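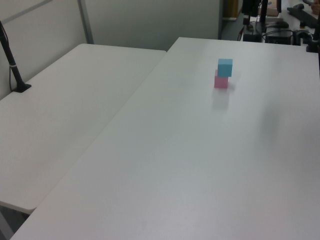

Two Foam Blocks and a White Table

I have been thinking this week about foam blocks. It is a small subject, I know, but my blog was always for small subjects, and my readers (I believe there are 9 of you now) are patient people.

When I was a child we had only wooden blocks. They belonged first to my cousins and they had sharp corners, and when a tower fell on your foot you remembered it until the evening. Foam is a different material completely. It makes almost no noise. My friend Kiri Goodwin, whose flat is above a very sensitive neighbour, bought a big bag of foam blocks for her son in May and she says it was the best money she spent this year.

I like the light blue and the soft pink together. They are the colours of old bathroom tiles, or of the sugared almonds we give at weddings. The blue one is on the top and it sits a little to the right and a little back, so the two sides do not meet. I have a strong wish to push it straight with one finger. My husband has not this wish. He says a tower of two is already a tower and I should leave it in peace.

Is it a tower? I asked this to Pak-hei Wu, who taught small children for many years, and she took the question very seriously. She told me that putting one block on another is a big step for a baby. First they only hold the block, and bite it. Then they knock two blocks together. Then one day they put one on top and take the hand away, and this taking away of the hand is the difficult part. Many children hold on too long and the block comes with them. I tried it at home with my eyes closed and I can report that it is more difficult than I expected.

About the table I want to say something also. I am in favour of white tables for this kind of play. Many people told me that white is not practical, and it is true that you see every grey smudge on it. But the pale colours look very well on white, and a child can find the block quickly. We have a brown table with a strong pattern of wood, and small things disappear on it, especially in winter when the lamp is not good.

If you put two tables side by side, as we do when the whole family comes, please look at the place where they meet. There is always a thin dark line, and in our house the crumbs and the pencils go to live there. Hemi Treloar advised me to push a folded tea towel into the gap from below. It works until somebody moves a chair.

For cleaning foam I use warm water with a small drop of washing-up liquid, and I press the block in a towel and do not twist it. Twisting makes cracks. Then they must dry on a rack for one night, longer if the weather is wet. I once put ours on the radiator and one of them has now a shape like a cushion. We kept it. My niece uses it as a bed for her toy rabbit.

I wanted to write also about storage, but I have not yet found a good answer. The net bag is too small, and the box is so large that the children climb inside and throw out the blocks to make space. If you have a good idea, please leave it in the comments. I read them all, even when I am slow to reply.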